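Kurgate Kitchen Basics – November progress report

Hi Siiri,

You asked for something shorter than last time and less like a spreadsheet, so I'm going to write this the way I'd tell it to you over the phone. The numbers you need for the Ranjbar people are in here too, just scattered through.

The big news is that the prep unit is finished in draft. That's the part of the course that covers washing, peeling, slicing and dicing, and it took up most of the month (I had planned on two weeks, ha). We now have 53 written task cards out of the 122 we promised in the proposal. I know that's under half. The cards that are left are mostly shorter ones – wiping down, putting away, packing leftovers – and I expect those to go a lot faster than the knife work did.

Carrots ate up the most time. I wrote the carrot card first because I figured it would be the easy one, and then I rewrote it four times. Carrots roll, they're hard, they taper, and one end is twice as thick as the other, so "cut into even pieces" means nothing to a beginner. The new version has people trim the ends, cut the carrot into short lengths, take a thin slice off one side so it sits flat, and go from there into planks, sticks and then small pieces. The last step is a fine chop, with the knife going back over the pile. I'm really happy with how that one reads now!

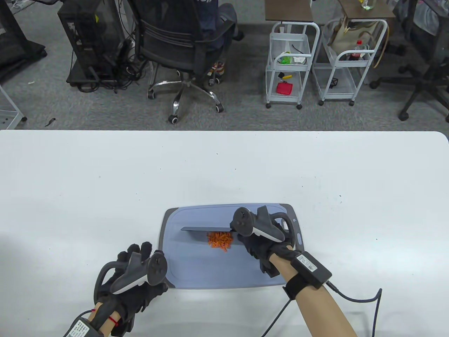
Does every learner have to get down to a fine chop before moving on to the next card?

Only for the soup and filling cards, where big chunks would cook unevenly. For everything else a rough dice is good enough, and they can come back to the fine chop later.

On to the boards. We had talked about buying thin flexible mats to save money, and I did try a couple. I didn't like them. They slide, they curl at the corners, and once there's a heap of carrot on one you can't gather it up without half of it going over the side. So I've been writing everything for a plain rigid plastic board with a rim. It costs more per place, but I'd like to stick with it, and I'll explain in the budget part how I made up the difference.

I also changed what we ask people to do with the chopped food. The early cards said to sweep it off the board with the knife, and I kept finding myself scraping with the sharp edge, which dulls the blade and is a bad habit to teach anybody. The cards now say to put the knife down flat, away from the edge of the table, and gather the pieces with both hands. Slower, yes. I'd still rather have it that way.

Then there's the cleanup card, which I had completely underestimated. I had one line for it – "wipe the table" – and that was silly. Carrot goes everywhere. It's on the board, it's past the board, it's stuck to your fingers, and the tiny bits are the ones you miss because they're so small against a big work surface.

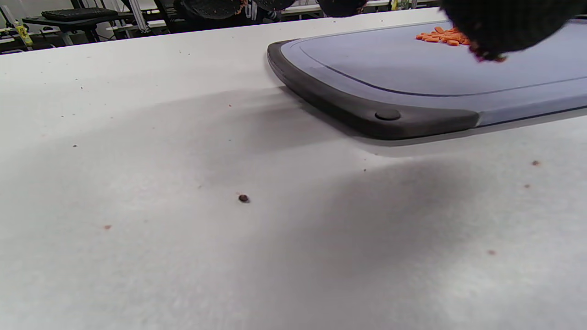

So cleanup is now three cards instead of one line. First you gather what's on the board, then you brush your hands off over the board (before you touch anything else), and only after that do you go after the table, working from the far side toward yourself. I added a note about bending down to look across the surface from the side, which is how my aunt always did it and it does help you spot crumbs.

Money. We've spent 4000 of the equipment line so far, and that covers the knives, the boards, the peelers and the first order of printed cards from Jeneo. The rigid boards put us over on that item, and I covered it by dropping the second set of mixing bowls, which we don't need until the baking unit anyway. If you'd rather I put that through as a formal change, let me know and I'll fill in the form. Cireo still hasn't sent a quote for the storage bins. I've called twice and I'll try them again Monday.

A few things I'm less sure about:

The onion card is too long. It runs to both sides of the sheet and I can't decide what to cut. Would you take a look?

We wrote 20 review copies into the plan, and I'd like to hold them back until the cleanup cards are laid out properly. Sending out half a unit would just get us comments on things I've already fixed.

The glossary. I keep going back and forth on whether "dice" and "chop" should be separate entries. At the moment they are, and the cards use them consistently, but people at home use them any old way and I don't want it to feel like school.

Next up is potatoes and celery, then the putting-away cards. I'll send the draft prep unit as soon as the page numbers are sorted out, and the receipts are coming in a separate email because the scans are huge.

Thanks for being patient about the carrots!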